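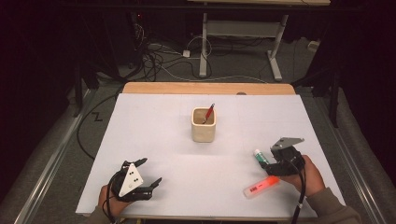
Page 261

Product Review: The Honodlow Refillable Marking Pen, Red

Offices that grade, proofread or audit on paper still use a great many red pens, and most of those pens are thrown away when the ink runs out. The Honodlow is sold as an alternative. It has a replaceable cartridge, a replaceable tip and a barrel intended to last several years. Our office tested a box of them from March through May, with staff in records, billing and publications using them for ordinary work.

The ink is a clear, fairly dark red. It reads well over black print and does not turn pink on scanned copies, a frequent complaint with the Skivitz pens that were previously our standard issue. On coated paper it needs several seconds to dry, and left-handed staff reported smearing during the first week. On plain copier stock the problem did not arise.

The line is even at normal pressure. Reviewers who press hard found that the tip began to spread after long proofreading sessions – one set of proofs ran to 431 pages and required two tips. Replacement tips are sold only in packs of 100, far more than a small department can use in a year. The manufacturer should offer a smaller pack. 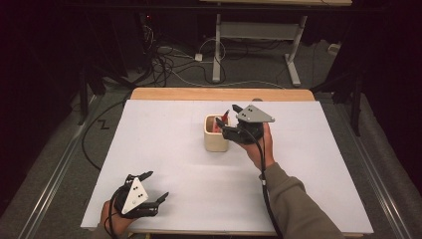
Changing a cartridge is simple once the collar has been loosened, but the collar itself is stiff and the printed instructions do not say which way it turns. Two pens were damaged by being forced in the wrong direction. The instructions on the Amaral pen, which works in much the same way, include a plain drawing of this step, and Honodlow would do well to follow suit.

The cap fits firmly and can be posted on the end of the barrel without making the pen top-heavy. The clip is weaker. Several bent when attached to thick folders, although none broke. Pens left uncapped overnight wrote again after a few strokes on scrap paper.

Cost will decide the matter for most purchasers. The pen is more expensive than a disposable one, and the saving appears only with the third or fourth cartridge. Departments that lose pens often will not reach that point. Orders were placed through Flolport, where cartridges were in stock throughout the test and arrived within the stated time.

The Honodlow is recommended for publications and records staff, who mark paper daily and keep their own supplies. It is not recommended for front counters or shared desks. Blue and green versions were not tested.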